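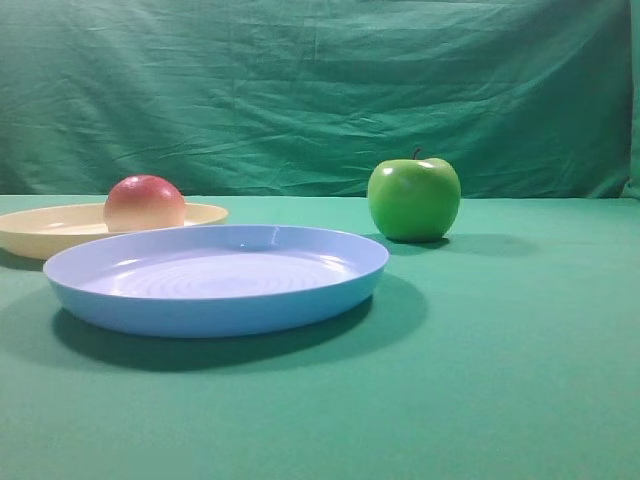 Figure 2. Plates and fruit on a green tabletop: a light blue plate in front, a cream-yellow plate holding a round peach-colored fruit, and a bright green apple to the right.

4. What happens to the fruit

4.1 Setting

Schools in Stinditz have served a free piece of fruit with lunch for as long as most of the present parents can remember. The rule, as written, says that each child "shall be provided with" fruit. It is silent on the matter of eating it. We regard this as the most carefully drafted sentence in the whole program, and the rest of this section is concerned with the gap it leaves.

We worked in two lunchrooms. Mulside is a large school where lunch is eaten in two sittings and the fruit comes last, from a counter next to the exit. Kedlow is smaller, has a single sitting, and puts the fruit at the start of the line, ahead of anything a child might want more. Neither school chose its layout with fruit in mind. At Mulside the counter stands where it does on account of a radiator.

4.2 Procedure

We asked 300 children, spread over both schools, to keep a lunch diary for 3 weeks in November. The diary was one page a day and had space for a drawing, which turned out to be the only part filled in with any care. Children wrote down what fruit they took and ticked one of four outcomes: ate it, ate part of it, gave it away, or other. The last box was meant to be a courtesy. It came to hold our best material.

Because diaries kept by nine-year-olds are a form of fiction, we also looked in the bins. Bin checks were made after each sitting and recorded by type of fruit and by degree of damage, using the scale in Nazari (the bruise chart, not the survey of the same name, with which it is often confused, including by us in an earlier draft). Fruit with one bite taken was logged as "sampled." We argued for some time over fruit with one very small bite, and in the end logged it the same way.

4.3 Results

Of the diaries handed out, 87 percent came back in a state that could be read. In these, apples were reported eaten far more often than the bins would allow. The gap was widest at Mulside, where the apple seems to serve mainly as a pass for leaving the room: a child takes one, is seen to take one, and is then free to go. Several apples made it no farther than the coat hooks.

Soft fruit did better than we expected. Peaches and plums were taken by fewer children, but those who took them mostly finished them, possibly because a peach cannot be kept in a pocket for long without consequences. Pears fell between the two groups and were disliked by both.

At Kedlow, the fruit sat on the tray through the whole meal, and a good deal of it was eaten there in small amounts between other things. It was also traded. We found 16 separate exchange agreements in the diaries, some of them lasting the full length of the study and at least one with a written penalty clause. The going rate for an apple was low and fell further toward the end of each week. A peach could be swapped for a seat by the window.

Entries under "other" included burial, storage for a horse, and "it rolled." We have left these out of the totals but keep them on file.

4.4 Cut fruit

In the final week, kitchen staff at both schools sliced the apples before serving. Waste at Mulside dropped sharply – sliced apple makes a poor exit pass, and most of it was eaten on the spot. At Kedlow the effect was smaller, and trade in apples stopped altogether, to the annoyance of several children who were holding stock. Slicing added time to the morning's work, and the kitchens made their feelings on this plain in the comment sheets, which are given in shortened form in the appendix.

We did not slice the peaches. One attempt was made, and the kitchen at Mulside asked that it not be repeated.

4.5 Limits

The two schools differ in size, layout, and number of sittings, so the position of the counter cannot be blamed for everything. The bins may also have missed fruit thrown away outdoors. We did check the hedge at Kedlow once, in response to a diary entry, and found the entry to be accurate.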